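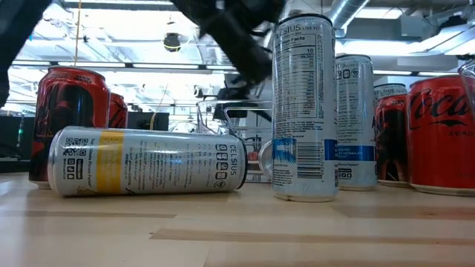 Lollisetti Shared Workshop
Arm Build Course, Handout 4: Grasping cylindrical objects

Scope

By the end of Handout 3 the arm should be bolted down, homed and able to repeat a taught position. This handout covers the approach and close sequence for drinks cans, with the bench camera used to locate them. Bin transfer is left to Handout 5.

Students building at home should read section 2 first. The workshop benches are already levelled. Kitchen tables and garage worktops usually are not, and the error appears later as a height offset that grows with reach.

1. Test objects

Use sealed, full cans for the first exercises. An empty can will deform under a grip force that a full one tolerates, and a dented wall spoils every later measurement. Move to empties only when the force limit in section 5 has been set.

Use at least two brands with clearly different body colours. A set made up of Celsius and Coca-Cola cans is suitable: silver against red separates easily in hue, while the silver bodies cause trouble of their own under strip lighting (section 3). Keep one can on its side in every layout. Students who train only on upright cans end up with a routine that drives the fingers into the table as soon as one falls over.

2. Bench and frame of reference

Clamp the base plate before powering the arm. Check the table with a spirit level along both edges and shim the base if needed. Then touch off at four points, one near each corner of the working area, and record the height at each. Fit a plane to the four readings. If one point lies well off the plane, repeat that reading before blaming the table.

All positions in this handout are given in the table frame: x away from the base, y to the left, z up. The Clinar controller reports tool positions in the base frame by default. Mixing the two is the most common fault seen at this stage. Write the frame name next to every figure in your log.

3. Camera set-up

The bench camera is fixed and must not be touched after calibration. If it is knocked, recalibrate. Do not try to correct by eye.

Set exposure manually. With automatic exposure the image darkens when a bright can enters the view and the colour thresholds drift. Curved metal produces a narrow highlight along the body, and this will be read as a gap in a red can or as a white patch on a silver one. Close small gaps in the mask before fitting an outline.

Printed matter on the can is of no use for locating it. Barcodes and nutrition panels turn out of sight when the can is rotated. Fit to the outline and the top rim.

Where one can hides part of another, the visible area no longer gives a reliable centre. Reject any detection whose width falls below the expected width for its distance. Pick the nearest complete can, lift it clear, and take a new image before choosing the next.

4. Approach

For an upright can:

Move to a point directly above the can centre, with the fingers open and clear of the tallest object on the table.
Rotate the wrist so that the fingers will pass through the widest gaps between neighbouring cans.
Descend in a straight line at reduced speed.
Stop with the fingertips below the shoulder of the can.
Close.

For a can on its side, align the fingers across the long axis and close over the middle of the body. Set the lowest permitted z from the plane fitted in section 2, and apply it in the controller as well as in your script.

Wrist rotation deserves more care than it usually gets. In a crowded layout there may be no gap wide enough on either side. The routine must then return "no grasp" and try another can. Forcing the descent will tip the neighbours.

5. Grip force

The Procházka servo driver accepts a current limit as a raw integer. Start at 239 and raise it in steps of 9 until a full can is lifted without slipping, then stop. Record the final value. It depends on the finger pads, so repeat the procedure whenever they are changed.

If the position counter reaches 2,199 before the current limit is met, the fingers have closed on nothing. Treat this as a failed grasp, open, and retreat vertically.

6. Work to hand in

Your log from section 2, with the plane fit.
Final current limit and a note of the pad material.
A table of attempts on a mixed layout, giving can orientation, result and cause of any failure.

Home builders submit the same items through the Jornarbridge page. Keep the stop button within reach during all runs, including those at reduced speed.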